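03/08/2024
Biljana Bošković and Mylene Sebastian

4. Do pale worktops reduce eye strain?

The claim that a pale worktop is easier on the eyes than a dark one has been repeated so often in guides to shared workrooms that few authors now bother to give a source. We traced it through 12 such guides. Most cite one another, and the trail stops at a short leaflet that reports no measurements at all.

Our own survey offers the claim little support. Of the 893 people who returned the form, 153 said they had sore or tired eyes at the end of a working day. Complaints were slightly less common at sites with pale tables, but those sites were also the newer ones, with larger windows and better lamps. Once the answers are split by age of building, the gap nearly closes. What is left is small enough to be noise, and we would not advise anyone to buy furniture on the strength of it.

There is also the matter of what counts as pale. The form offered "light", "medium" and "dark", and people at the same table did not always tick the same box. At Barnirden the tables were entered as light by the site manager and as medium by several of those who sit at them (Figure 2). A colour chart would have helped – we left it out to keep the form to one page, and regret it.

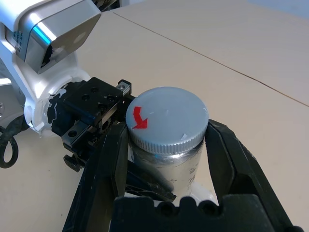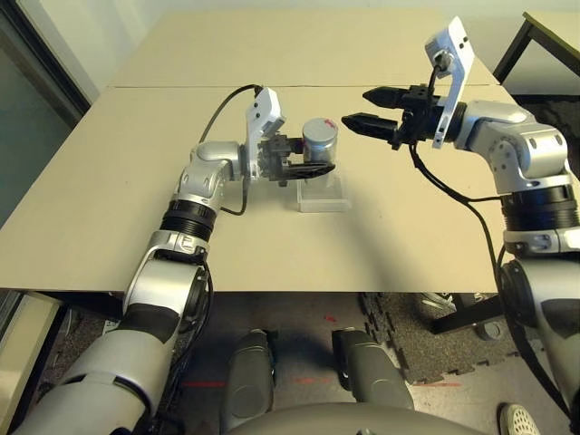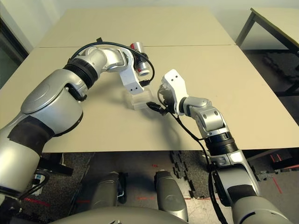

Figure 2. Tabletop at Barnirden. The surface is beige in the second and third views.

4.1 Lamps and the position of the sitter

Lamps seem a likelier cause of complaint than the tables beneath them. At Ruvach, where each person can turn and dim a lamp, only 4 people reported sore eyes. It is tempting to make a good deal of this. We are wary, though: Ruvach is a small site, its users are young, and many of them leave by mid-afternoon.

The Sistach returns point the other way. Lamps there can be moved too, yet complaints were as common as at sites with fixed ceiling lights. The forms were handed out in October, when the low sun comes straight in on the west side, and we did not ask where people sat. Without that, the two sites cannot fairly be compared, and the talk of "lamp control" in earlier papers looks to us rather ahead of the evidence.

Contact: Mylene Sebastian | © 2024 the authors | Back to top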